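Home Guides Laundry and Care Fabric Basics Contact
Search this site Enter keyword Go

Testing Colored Cotton for Dye Bleed Before Washing

This guide describes a bench test for colorfastness in dyed and printed cotton. It applies to new garments, table linens, and yardage that has not been prewashed. The test does not replace the care label. Carry it out before the first wash, and again if the detergent or the wash temperature is changed.

Materials

White cotton swatches, undyed and free of brightener
A shallow dish
Measuring spoons
The detergent normally used
A white plate for drying

Step 1. Choose the test area

Pick a seam allowance, an inside hem, or the back of a pocket. Dye is usually most concentrated where the cloth is doubled, and these areas are hidden if the color lifts. 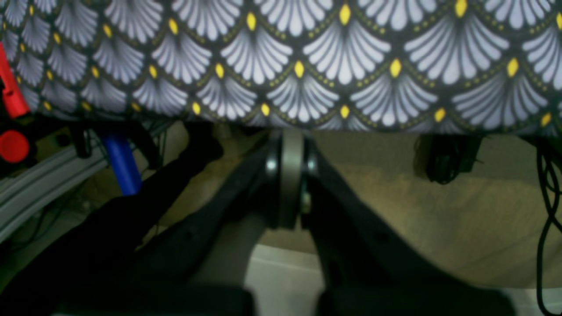 Printed cloth needs more than one test point. Each color in a print may be a separate dye or pigment with its own fixing behavior, and a result for one does not carry over to the next. Dark grounds should be tested first. On a black cloth with white and pale lavender-gray fans and small yellow accents, the risk is that loose black will settle in the pale petals, so place one swatch over solid black and a second over the yellow. Record the two results separately.

Step 2. Wet the swatch and press

Mix 1 teaspoon of detergent into 2 cups of water at the intended wash temperature. Soak a white swatch, squeeze it until it no longer drips, and lay it on the test area. Press with the back of a spoon for four minutes. Do not rub. Rubbing removes surface pigment by abrasion and gives a different reading — see Crocking, below.

Step 3. Read the result

Let the swatch dry flat on the plate, then compare it with an unused swatch in daylight. Raelene Brunton's grading sheet, written for the Trerton sewing room, uses three grades:

Clear: no visible color. Wash with similar shades.
Tint: faint color. Wash alone for the first six cycles.
Stain: strong color. Hand wash cold, alone, and retest.

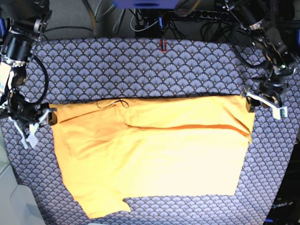 Does salt or vinegar set the dye?
Neither one fixes a commercial dye at home. Salt is used in some dye baths to move dye onto the fiber, but it has no lasting effect on finished cloth. Loose dye has to be rinsed out or treated with a fixative made for that dye class.

Step 4. Rinse out loose dye

For items graded Tint or Stain, fill a basin with cool water and submerge the item fully. Move it gently for 9 minutes, drain, and refill. Repeat until the water stays clear against a white cup. Heavily dyed items can take many changes of water. Do not leave the item in standing colored water, as the dye can redeposit on lighter areas. Dry flat or on a line, away from other fabrics. 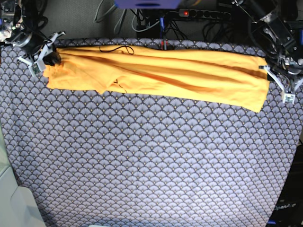
Yellow-orange cloth folded lengthwise on a fan-patterned cover.

Crocking

Crocking is the transfer of color by rubbing. It is independent of bleed: a cloth can pass the wet test and still mark a light chair. Wrap a dry swatch around a fingertip and rub the test area with short, even strokes, then repeat with a damp swatch. Color on the dry swatch points to pigment held on the surface. This often declines after several washes — turn the item inside out to limit wear on the face.

Last updated: August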